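Stimport Handling Group
Gallery: Good Practice with Hand-Held Grippers in the Home

Posted 6/17/22

Welcome to our gallery page, and thank you for stopping by. If you have come over from the Jivau pages you will already know some of what follows, so feel free to skip ahead. For everyone else, a little background first, and then the practice notes that go with the gallery. We have been asked so many times for one place where our house rules for soft-goods work can be read through in plain words that we finally sat down and wrote them out, and I hope you will forgive us if we ramble a bit, as there is a good deal we care about.

The rules began life in Pickering as two sheets of paper taped inside a cupboard door. The first version was written for hard objects – cups, boxes, bottles and the like – and it worked well enough until people started taking grippers into bedrooms and laundry corners and found that cloth has its own ideas. A towel slides. A sheet catches on a corner you forgot was there. So the second version, which we call the Zivwood edition after the building where we tried it out, gives cloth a chapter of its own. It went through 83 comments from operators before anyone would agree to print it, and a fair share of those were about pillows.

Before you pick anything up

Give the tool a look every time, even if you used it an hour ago. Check that the screws on the housing are snug and that the lenses are free of lint and fingerprints. Lint is the big one in this line of work! A dry, soft cloth kept in your pocket will do nicely, and please don't use the corner of your shirt, however tempting it is.

Read the label and write the number in your log exactly as you see it. If a label looks odd or hard to read, copy what is there and add a note, and let the office sort it out. We would much sooner have a puzzling entry than a tidy guess.

Open and close the fingers a couple of times with nothing between them. They should meet evenly along their length. If one lags behind the other, put the tool aside and take another one.

Working with cloth

Approach slowly and from above where you can, and let the fingers come down on either side of a fold. A fold gives you something to hold, while a flat stretch of fabric mostly gives you trouble. Close until the cloth is held and then stop. Squeezing harder won't improve the grip, and it can leave marks on finer fabrics that take a long time to iron out.

Lift a little, wait a moment, and then lift the rest of the way. That small wait is the most argued-over line in the whole document, and I am rather fond of it. It gives you time to see whether the piece underneath is coming along for the ride. On a bed with several things on it, this happens more than you might think.

Bunched cloth is perfectly fine. New operators tend to feel they have done something wrong if a piece comes up crumpled, and they put it down and start over again and again. The rules ask only that the hold is secure and that nothing else has been caught. Neatness belongs to the folding stage, and there is a whole page on that in the binder.

Rooms and the people in them

We work in places where somebody sleeps, eats and keeps their things, and we try to behave like good guests. Ask before you start, and ask again before you move anything that is not part of the task. Keep your own bag off the bed. If someone wants to stay in the room they are very welcome to, and the operator simply keeps an eye on where everyone is before swinging the tool around.

Look at the floor as well. Anything leaning against a wall or lying near the foot of the bed should be noted before you begin, so that you aren't stepping backward into it later on. Cords get the same treatment.

Keeping the log

Log entries are short: label number, item, surface, and whether you had to let go and try again. At the last review in September we had 423 entries for cloth, and reading them through over a pot of coffee was a real pleasure, as people write very kindly about other people's bedspreads. Please keep your handwriting large. Remarks are welcome in the margin, and some of our best changes started there.

If you would like the printed Zivwood edition, ask at the front desk in Pickering or send a note through the Jivau contact form. Copies are free to operators, and we are always glad to hear from people who have rules of their own to share.

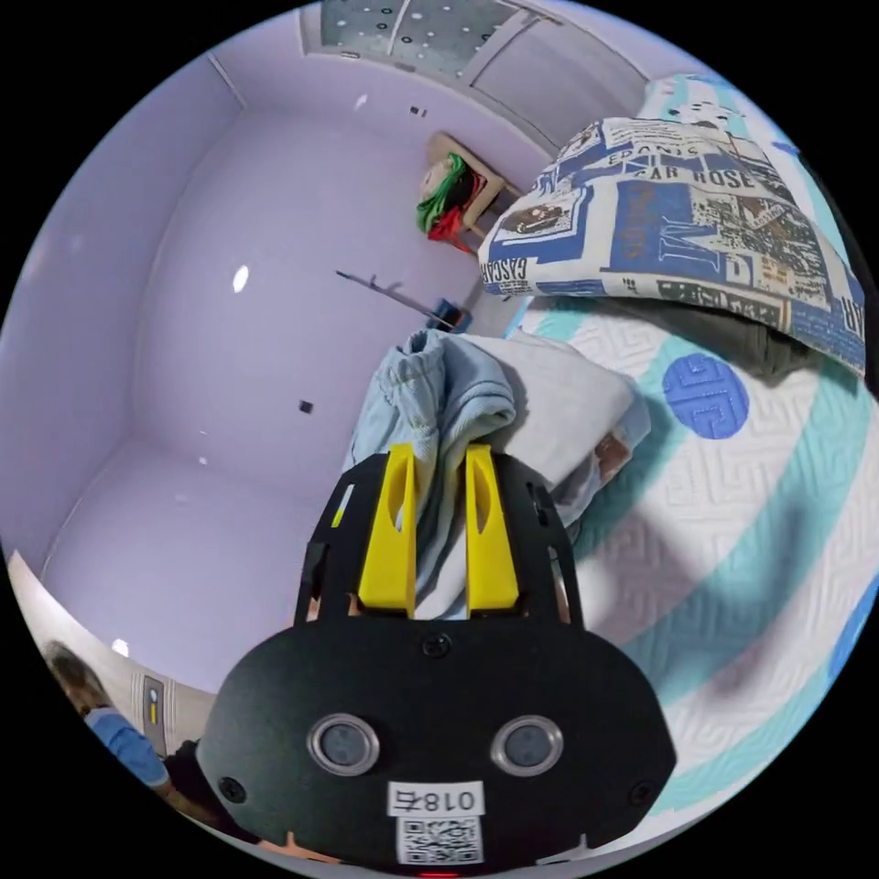 Closed on a fold: yellow fingers holding a light blue cloth over the bedspread.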